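### 4.2 Stacking, and what shoppers do about it

Cans are the only goods in our sample that get stacked as a matter of course. Pouches slump, bottles tip, and packets slide off one another with a sort of quiet malice. A can sits happily on another can, so shelf space that would hold one row ends up holding two. Of the 752 shelf visits coded at the Baridby store, most of those in the drinks aisle involved a stack of some kind, and most shoppers treated the top can as the one on offer. Reaching past it was rare, and was done with the furtive air of someone checking dates on milk.

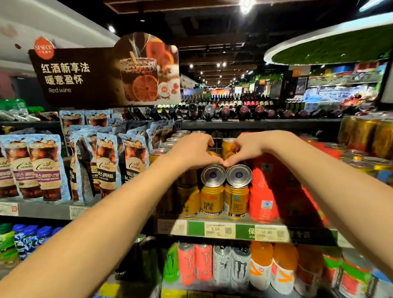

**Figure 3.** Drinks shelving, with gold Red Bull cans stacked beside pouches of Cantata iced coffee. The shopper's hands form a heart around the can on top.

Gestures of this kind gave our coding scheme some trouble. The Zarneleck categories, which we had adopted in good faith, allow for pointing, touching, lifting and putting back. They make no provision for affection. We added a fifth category, "display", for any hand movement made toward a product without picking it up, and recoded the first 300 visits to match - a dull Wednesday for both coders.

Display was more common at stacks than at single rows. We suspect height has a lot to do with it: a can on top of others stands clear of its neighbours and makes an easy target for attention of any colour. Signs hung over the shelf may add to this, though the Kinnunen checklist records only whether a sign is present, and has no opinion on whether anyone reads it.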